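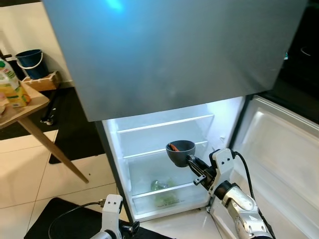 The bottom half of the fridge, two shelves and the crisper.

I have been putting off cleaning the fridge since May. It got done this week, and I am writing down how I went about it so that next time I can look it up instead of starting from scratch.

The fridge is a silver-grey one with the freezer on top. It came with the flat when I moved to Allusbridge. I have nothing against it, except that you have to bend down for everything you use daily while the frozen peas sit at eye level. My sister has one with the freezer at the bottom and I notice the difference every time I visit.

I let the food run down first. For a few days I bought milk and bread and that was it. By the end there was some leftover rice, half a jar of olives, mustard, three kinds of chutney and whatever was in the crisper. All of that fitted in one esky with an ice brick from the freezer.

The shelves are glass with white trim. I take them out one at a time and leave them on the bench for 30 minutes before they go anywhere near warm water. My mum cracked one years ago by running the hot tap over it straight from the fridge, and the replacement from Lazaridis took weeks to arrive. Dish soap and a soft cloth is enough for the glass. The trim needs an old toothbrush, as spilled milk gets in where it meets the glass and sets hard.

The walls I did with bicarb in water, a tablespoon to a litre. I have tried the Prendia fridge spray and it was fine, but it smells of fake lemon and so did the butter afterwards.

The door seal took the longest. It's dark, so you don't see the grime until you fold it back with your finger. I went along it with a cotton bud and then a damp cloth, and dried it properly. If it stays damp it goes mouldy, especially along the hinge side where the air doesn't get to it. The ridges on the inside of the door are fiddly too. Allow 10 minutes for those on their own.

The crisper was better than I expected. I used to put vegies in there in whatever bag they came in and forget about them. The front is frosted, so you can tell there is something green in there but not what state it's in. Now I put a folded tea towel in the bottom and change it with the washing.

A few things I've changed about how I put food back:

Leftovers go in bowls, on the lower shelf, towards the front. I eat them if I can see into them.
Nothing gets stacked on the top shelf.
Jars live in the door, and if there's no room in the door I don't open a new one.

Remedios Estrella asked in the comments last time whether it's worth buying those clear plastic organiser tubs. I looked at a set in Surinberg and left it there. They take up room, and they're one more thing to wash - I'd try going without first.

Next job is defrosting the freezer. I'll need to eat the peas.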